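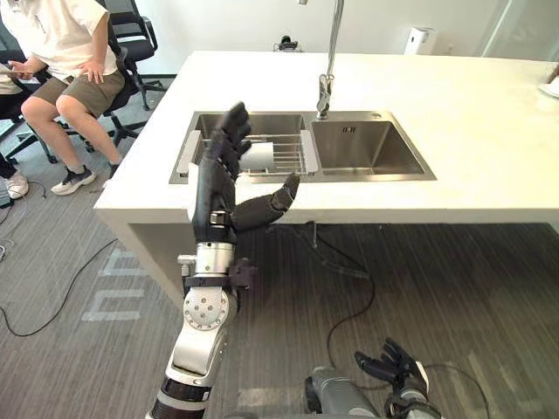
How long do you let a sourdough loaf cool before you cut into it?
Two hours for a plain white loaf, overnight if there's a lot of rye in it.

MaritB wrote:
That's the short version from the pinned post, and I've stuck to it for years. But my sister-in-law cuts hers at 60 minutes flat and swears it's fine. Is she getting away with it or am I being fussy?

vernville_annick wrote:
She's getting away with it if it's a small loaf! I make a 4 pound miche most Thursdays and if I cut that after an hour the middle is pure glue. My batards I'll slice a lot sooner, mostly because the kids are circling and I've run out of excuses.

tgazi wrote:
Disagree with the pinned post, sorry. Two hours is a number somebody picked. Go by the bottom of the loaf. If it's still warm against your palm, leave it alone. My kitchen in February is freezing and a white loaf is ready well before the two hours. In July it takes forever.

Sylvie P wrote:
tgazi, the crust cools way before the crumb does, so the palm thing only tells you half of it. I used to do that and kept ending up with a gummy stripe right along the base. Bought a cheap probe thermometer and now I wait until the centre is near room temperature. Boring but it works.

tgazi wrote:
A gummy stripe along the base sounds underbaked to me – how long are you giving it with the lid off?

Sylvie P wrote:
20 minutes or so, and the colour is good and dark. I'll try longer this weekend, but I'm keeping my thermometer :)

vernville_annick wrote:
What flour, Sylvie? I had the same trouble with a bag of Kobzar dark rye until I cut the water back a bit.

Sylvie P wrote:
Arnum whole wheat, with a scoop of rye for flavour. Could be the water, I do push it.

MaritB wrote:
Okay, so I did a test. Two loaves, same dough, one cut at an hour and one left until after supper. The early one tasted lovely with butter but tore under the knife, and by breakfast the cut end was like cardboard. The other was still soft at 7 this morning. I'm staying fussy. Anybody know if a wire rack beats standing the loaf on its end?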